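Two Arms and a Dustpan
The Gitus floor-care service puts a bimanual robot to work with ordinary household tools. We looked at what the monthly fee buys.

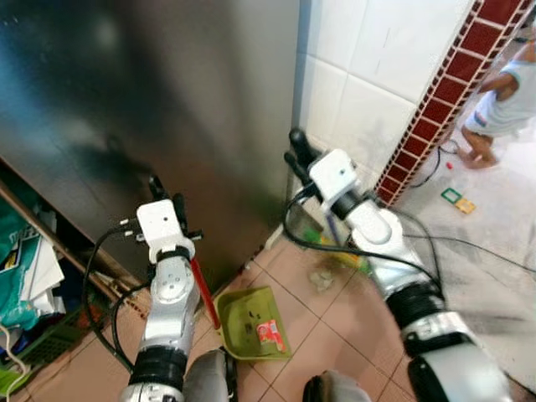 Corner work on a tiled floor, with the dustpan in the left gripper. The wrapper is already in the pan.

By Ansel Haddad

Most cleaning robots are built around a brush or a suction port. The machine goes where its shell fits, and the rest of the floor is left to the owner. Gitus, a service sold by the Dunleavy company since January, takes the older tools as given. Its robot has two arms, each ending in a two-finger gripper, and it sweeps with a broom and a dustpan of the sort sold in any hardware store.

The service comes in one tier. A subscriber pays 1,640 dollars for installation and a monthly fee after that, or buys the unit outright for 3,283 dollars and handles upkeep without a contract. Both routes include the arms, the base, the head camera, a charging plate and a tool rack. Brooms and dustpans are not included. Dunleavy publishes a list of handle diameters that the grippers will accept, and anything inside that range can be used.

Setup

Installation took most of a morning. The technician, Lyle Quintanilla, walked the robot through each room by hand, marking the places where the floor changes level and the places where it should not go. He then had it pick up each tool from the rack and put it back until the grip points were stored. Dustpan handles need the most attention. A handle that slopes sharply leaves the wrist at an awkward angle when the lip of the pan is flat on the floor, and the software has to be told which way the slope runs.

The cables are the weak point of the hardware. They run outside the arm, from the wrist housing back toward the base. Over an open floor this matters very little. In a tight corner, a loop of cable can reach the floor before the gripper does. Quintanilla supplied a set of clips and recommended fitting them. The clips hold the slack closer to the forearm but take away a little wrist rotation, so the choice depends on the room. We fitted them for the kitchen and removed them for the hall.

How it sweeps

A cycle has two parts. In the first, the broom arm works along the walls and moves material toward a collection point chosen by the planner. In the second, the dustpan arm lowers the pan at that point and the broom arm pushes the pile in. The arms are controlled together in the second part only. During the first, the dustpan is parked on the floor within reach.

Corners are where the approach earns its price. A round vacuum leaves a wedge of dust wherever two walls meet, and the gap between a large appliance and a wall is usually out of its reach. Bristles bend into both. On glazed tile the robot cleared the corner beside a refrigerator well enough that a damp cloth came back with only a light mark. Grout lines held some fine dust, as they do with hand sweeping.

Larger litter is handled differently. Wrappers, bottle caps and similar items are pushed into the pan first, on the theory that they would otherwise ride on top of the bristles and scatter the dust. The planner is usually right about this. It does less well with anything that rolls. A dried pea took four passes, and the robot then marked it as unreachable and went on to the next wall.

Small objects that are not trash are a separate problem. The software sorts what it sees into litter, belongings and unknown. Belongings are left alone and swept around, at a distance that can be set in the app. Plastic building pieces were placed in the right class in nearly every run. Hair ties were not. Households with small children should use the widest distance and expect bare islands of unswept floor where toys have been left.

People in the room

The robot slows when a person comes within the outer zone and stops with both arms lowered when someone enters the inner one. The zones are circles centered on the base, which is a crude arrangement. A person behind a half wall can trigger a slowdown even though the arms could not reach that side. Shoshana Oyelaran, who manages the Gitus line at Dunleavy, told us that zones shaped to the room are planned but would not give a release date.

The manual says an adult must be present whenever children are at home during a cycle. We would treat that as a firm condition. The stop function worked every time we tested it, but a broom handle extends well past the gripper, and the inner zone is measured to the fingers. Dunleavy should correct this. Until it does, owners can enter the handle length themselves under tool settings, where it is set to zero by default.

Speed and noise

It is slow. A kitchen that a person can sweep in a few minutes took the robot 24, including tool pickup and return. The joints make a low whine that can be heard in the next room with the door open. Battery life covers 7 such cycles before the base has to return to the plate. Pans must be emptied by the owner, because the lifting routine for a full pan was withdrawn after early units spilled on the way to the bin.

The main competitor is the Fallance, which uses one arm and a powered brush head. It finishes the same room in less time and can be left to empty itself. It also costs more to run, as the brush heads are proprietary and wear quickly. For floors with few corners, the Fallance is the better purchase. The Itau, an older design with a fixed sweeping bar, is still sold but can't reach behind furniture at all.

Upkeep

The gripper fingers need wiping after each day of use. Dust on the contact pads reduces grip, and the first symptom is a broom that turns slowly in the hand during long strokes. The joint casings are fastened with small exposed screws, and the manual gives torque values for each. Jalen Ambrose, who runs an independent repair shop and has serviced several units, said that the wrist is easy to open and the shoulder is not. He advises subscribers to leave the shoulder to Dunleavy and owners to budget for one service call a year.

Replacement finger pads are sold in pairs. The left and right wrists use the same part, so a single spare pair will cover either arm.

Gitus is available by order only. Units ordered after 16 October 2018 ship with the revised cable clips already in the box.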